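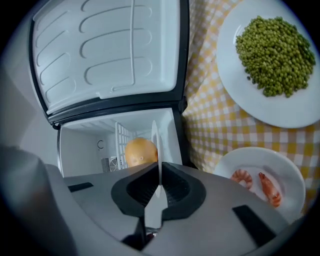

Drirow利用者相互支援サイト
告知チャンネル・統計に関する掲示板

管理画面の月間アクティブ利用者数と、書き出したファイルの行数が一致しません

Wekesa Mbwambo
2025年4月24日(木)投稿

平素よりお世話になっております。当方は、ホルマン(Hollmann)文化交流協会において広報を担当しております。当協会では、会員および一般の購読者に対し、Drirowの告知チャンネルを通じて催事案内、休館情報、会報の発行通知等を配信しております。

このたび、理事会に提出する年次報告書の作成にあたり、チャンネルの利用状況を集計いたしましたところ、数値に不一致が認められましたので、本件について知見をお持ちの方にご教示を賜りたく、投稿いたします。

管理画面の「概要」に表示される月間アクティブ利用者数は3343となっております。一方、同じ画面の右上にある「書き出し」から取得したCSVファイルを表計算ソフトで開きますと、見出し行を除いた行数は2000でした。対象期間はいずれも先月分を指定しており、条件の設定に相違はないものと認識しております。

当初は表計算ソフト側の読み込みに起因するものと考え、別の端末およびテキストエディターでも確認いたしましたが、結果は同じでした。また、ファイルを再度取得しても行数に変化はございませんでした。重複行の有無についても確認済みであり、利用者識別子の重複はありません。

あわせて、次の点についても判断に迷っております。

まず、報告書に記載すべき数値がいずれであるかという点です。当協会では過年度、別のサービスであるBudlowを利用しており、その際は「月間到達数」という項目を利用者数として報告しておりました。Drirowの「月間アクティブ利用者数」をこれと同列に並べ、前年度比を算出することが適切であるか、確信が持てません。

次に、当協会では告知チャンネルとは別に、地域支部ごとのグループチャットを運用しております。グループの参加者数を合算してチャンネルの数値に加えることを提案する理事もおりますが、同一人物が双方に参加している例が相当程度あるものと思われます。この場合の取り扱いについても、一般的な考え方がございましたらご教示ください。

なお、利用しているのは法人向けの標準契約であり、管理者権限を有しております。外部の集計ツールは導入しておりません。

以上、お手数をおかけいたしますが、何卒よろしくお願い申し上げます。

支部事務局

当方でも過去に同様の事象がございました。一度ログアウトし、ブラウザーのキャッシュを消去した上で、改めてファイルを取得されることをお勧めいたします。当方の場合は、その後に数値が更新されました。

なお、統計画面の数値は即時に反映されるものではないため、日をおいて確認することも有効と考えられます。それでも解消しない場合は、運営会社の窓口に問い合わせるほかないものと存じます。

この投稿へのコメント

Wekesa Mbwambo
早速のご返信に感謝申し上げます。キャッシュの消去および再ログインを実施の上、改めて取得いたしましたが、行数は2000のままでした。対象としているのは先月分の確定値ですので、反映の遅れによるものとも考えにくい状況です。引き続き、情報をお待ちしております。
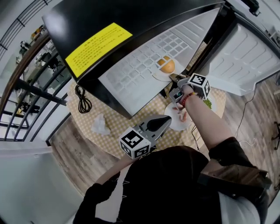 Wiebke Tiedemann

行数がちょうど2000となっている点から、書き出しファイルの上限に達しているものと推察いたします。標準契約の場合、管理画面からの書き出しは一つのファイルにつき2000行までに制限されており、これを超える分は次のファイルに分割されます。画面上では最初のファイルのみが自動的に保存されるため、残りの存在に気付きにくい構成となっております。

残りのファイルを取得する手順は次のとおりです。

1. 管理画面の左側メニューから「統計」を選択し、「書き出し履歴」を開きます。
2. 対象期間の行にある「詳細」を選択します。
3. 分割されたファイルの一覧が表示されますので、末尾の番号が2となっているファイルを保存します。
4. 最初のファイルと結合します。見出し行は双方に含まれておりますので、後から結合する側の見出し行を削除してください。

履歴の保存期間は契約種別により異なります。すでに一覧から消えている場合は、同一の期間を指定して書き出しを再度実行することにより、改めて履歴が作成されます。

結合後の行数が3343と一致すれば、行数の不一致については解決となります。ただし、なおわずかな差異が残る可能性があります。退会した利用者の取り扱いが画面とファイルとで異なるためです。画面の数値は月末時点で確定し、その後に退会した利用者も含めて表示されます。これに対し、書き出しファイルは取得時点で有効な利用者のみを対象として生成されます。したがって、月末から日数が経過してから取得したファイルは、画面の数値を下回ることがあります。報告書の作成にあたっては、画面の数値を採用し、取得日を注記されることをお勧めいたします。

次に、「月間到達数」との比較についてです。結論から申し上げますと、両者を同一の指標として前年度比を算出することは避けるべきと考えます。

Drirowの「月間アクティブ利用者数」は、対象月内にチャンネルを開いた、投稿に反応を付した、または投稿内のリンクを選択した利用者を、重複を除いて集計したものです。通知が端末に届いただけの利用者は含まれません。

一方、Budlowの「月間到達数」は、当方が以前利用していた時点の説明によれば、配信した通知が端末に到達した利用者を集計したものであり、実際に開封したか否かを問いません。そのため、購読者の規模が同じであっても、後者の数値は前者を上回る傾向にあります。両者を並べた場合、利用が減少したかのような印象を与えかねません。

Drirowにおいて「月間到達数」に比較的近い項目は、「統計」内の「配信」にある「通知到達(重複除外)」です。ただし、通知を停止している購読者の扱いが両サービスで同じであるかは、当方では確認できておりません。仮に前年度の数値と併記される場合は、サービスの変更に伴い集計方法が異なる旨を、表の直下に明記されることが望ましいと存じます。

記載の一例を示します。

「本年度より配信手段を変更したため、利用者数の集計基準が前年度と異なります。本年度の数値は、対象月内にチャンネルを閲覧または操作した利用者を、重複を除いて集計したものです。前年度の数値は通知の到達を基準としており、両者を直接比較することはできません。」

当方が所属する団体においても、移行の初年度は前年度比の欄を空欄とし、同趣旨の注記を付しました。監事からは特段の指摘を受けておりません。

最後に、グループチャットの参加者数の合算についてです。ご懸念のとおり、単純に加算した場合は同一人物を重複して数えることとなります。また、グループの参加者数は登録されている人数であり、その月に利用した人数を示すものではありません。性質の異なる数値を合算することになりますので、報告書においては別の項目として記載されることをお勧めいたします。

重複を除いた実数がどうしても必要な場合は、グループの参加者一覧とチャンネルの書き出しファイルとを、利用者識別子により突き合わせる方法があります。標準契約においても参加者一覧の取得は可能ですが、実施にあたっては、各支部の参加者に対し、統計目的で参加情報を利用する旨が周知されているかをご確認ください。周知がなされていない場合は、実施を見合わせるべきと考えます。

この投稿へのコメント

Wekesa Mbwambo
詳細なご教示を賜り、誠にありがとうございます。「書き出し履歴」を確認いたしましたところ、ご指摘のとおり、分割されたファイルが保存されておりました。結合後の行数は3343をわずかに下回りましたが、退会者の取り扱いによる差異との説明と整合いたします。報告書には画面の数値を採用し、取得日を注記することといたします。

前年度比につきましては、理事の一部から、欄を空けることに対する懸念が示されております。お示しいただいた注記の文例を、次回の会議に提出する予定です。文例を一部改変の上で使用することをお許しいただけますでしょうか。

Wiebke Tiedemann
文例はご自由にお使いください。なお、併記をご希望の理事がおられる場合は、「通知到達(重複除外)」の数値を参考値として欄外に記載する方法もございます。その場合も、前年度比の算出はなさらないほうがよろしいかと存じます。

支部事務局
当方の先の投稿は、分割書き出しの仕様を把握しないまま記載したものであり、お手数をおかけいたしました。当支部の過去の資料につきましても、行数を再度確認いたします。

Fata運用担当

解決済みとのことですが、グループチャットの数値について補足いたします。

支部ごとのグループの参加者上限が200に設定されている場合、上限に達したグループでは、新たな参加希望者が待機状態となります。待機中の利用者は参加者数に含まれませんが、招待リンクを開いた記録は残るため、「招待統計」の数値には含まれます。支部から提出される人数が参加者一覧によるものか、招待統計によるものかにより、集計結果が異なることがあります。

当方が支部からの報告を取りまとめた際には、ある支部が招待統計の数値を提出しており、上限を超える参加者がいるかのような資料となっておりました。報告様式に「参加者一覧の画面に表示される人数を記載すること」と明記したところ、以後は同様の誤りが生じておりません。

上限に達しているグループがある場合、告知を目的とする利用についてはチャンネルへ集約し、グループは支部内の連絡に限定する運用も考えられます。移行の際は、グループ内に固定した投稿でチャンネルへの案内を掲示し、一定の周知期間を設けた上で告知の投稿を停止するのが穏当です。過去の投稿はチャンネルへ引き継がれませんので、会報の添付ファイル等は事前に別途保存してください。

また、報告書に月ごとの推移を掲載される場合は、次の点にもご留意ください。

・「月間アクティブ利用者数」を十二か月分合算しても、年間の利用者数とはなりません。毎月利用する購読者が、その都度数えられるためです。年間の規模を示す場合は、月平均または年度末の数値を用い、その旨を記載してください。

・複数の端末を利用している場合であっても、同一のアカウントであれば一人として集計されます。ただし、電話番号の変更に伴いアカウントを新たに作成した利用者は、別の利用者として扱われます。

・ブラウザーで公開ページを閲覧した未登録の利用者は、「月間アクティブ利用者数」に含まれません。公開ページの閲覧数は「外部閲覧」に表示されますが、こちらは延べ数であり、人数を示すものではありません。

・集計の区切りは、管理画面の「組織設定」で指定された時間帯に従います。初期設定のまま運用されている場合、月末深夜の利用が翌月分に計上されることがあります。年度の途中で時間帯の設定を変更しますと、変更前の月は再計算されませんので、変更は年度の切り替わりに行うことが適当です。

この投稿へのコメント

Wekesa Mbwambo
補足をいただき、ありがとうございます。各支部に確認いたしましたところ、招待統計の数値を提出していた支部がございました。参加者一覧に基づく数値の再提出を依頼しております。

時間帯の設定につきましては、初期設定のままでした。今年度の報告書には現状の設定による数値を記載し、設定の内容を注記の上、変更の時期は改めて検討いたします。

もう一点お伺いいたします。「外部閲覧」の延べ数を報告書に掲載する場合、管理者自身による閲覧は除外されているのでしょうか。

Fata運用担当
ログインした状態で閲覧した場合は除外されます。ログアウトした状態、または別のブラウザーで表示を確認した場合は、管理者の閲覧であっても計上されます。投稿後の表示確認を頻繁に行っている場合は、その分が数値に含まれているものとしてお取り扱いください。

Wekesa Mbwambo
承知いたしました。当協会では公開前後の表示確認をログアウトした端末で行っておりますので、外部閲覧の数値は本文には掲載せず、内部資料にとどめることといたします。ご対応いただいた皆様に、改めて御礼申し上げます。

本スレッドは投稿者により解決済みに設定されています。新たなご相談は、別のスレッドを作成の上ご投稿ください。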